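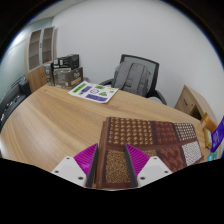
Ngau open day – README

28 June 2025, Jocelyn Sutherland

Quick notes before I forget. Clips from the visitor session at Prastau, hand-held gripper, textured board on the big table. Visitors took turns, Harsh Jaiswal kept time.

What's in it
- 93 clips, one folder per visitor
- up to 11 tries each, failed ones kept in
- notes.txt – my typing, sorry, some names are mispelt

Task: grip the patterned board, move it, let go. No set order. Some people went very slowly, Gergely says leave those in.

Known problems: labels for the last group not checked yet. Start times drift a bit. Will fix in July when Sulastri is back.

Fine to use for teaching, ask frist for anything else.

Contact: Jocelyn Sutherland, Prastau | © 2025 Ngau | Back to top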